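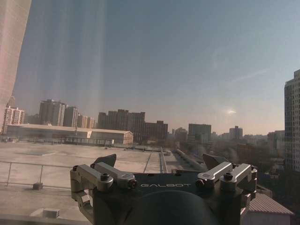 Moving to a top-floor flat: what the first year was like

We moved into the flat in Blackburn last June, after nine years in a terraced house in Brurthorpe. A few people have asked whether we regret it, so I have written down what I remember while the year is still fresh.

The stairs

There are 4 flights and the lift is small. It takes two people and a bag of shopping, or one person and a bicycle stood on its back wheel. For the first month I walked up every time and told everyone it was good for me. I now walk up in the mornings and take the lift in the evenings.

Our sofa would not go round the second landing. The removal men took the feet off, then the door to the stairwell, and it still would not go. We sold it from the pavement the same afternoon for £50 and sat on dining chairs until August.

Heat

I had expected a top-floor flat to be cold and it was the other way round. The living room was too warm to sit in after four in the afternoon for most of July. Nurhan Ateş, who lives across the hall, told me to keep the blinds down from breakfast and open the kitchen window and the bathroom window together after dark. It does help. We also bought a fan from Grorklow, which is loud on the top setting and fine on the lower two.

In winter we barely had the heating on. The gas and electricity for the year came to £821, a good deal less than the house, although the house had a gas fire that I used more than I should have.

Service charge

This was the part I understood least before we bought. Ours was £3,000 for the year, paid in two halves. It covers the lift, the cleaning of the stairs, the roof and the buildings insurance. Ask to see the last three years of accounts before you make an offer. Our solicitor, Graham Lightfoot, got them for us and found a letter about gutter repairs tucked in at the back. We asked the seller to pay our share of that and she agreed.

Noise

You hear the lift motor, mostly between seven and nine. You hear rain. We do not hear traffic unless the windows are open, and I had been worried about that.

Things I miss

A back door. Somewhere to put muddy boots. Hanging washing outside, which the lease does not allow. I had runner beans every summer in Brurthorpe and I have tried a dwarf variety in a pot on the sill this year. They have flowered, with no beans so far.

The curtains are still the ones the last owner left. I have had samples from Cliluvus on the table since March and will probably order the grey.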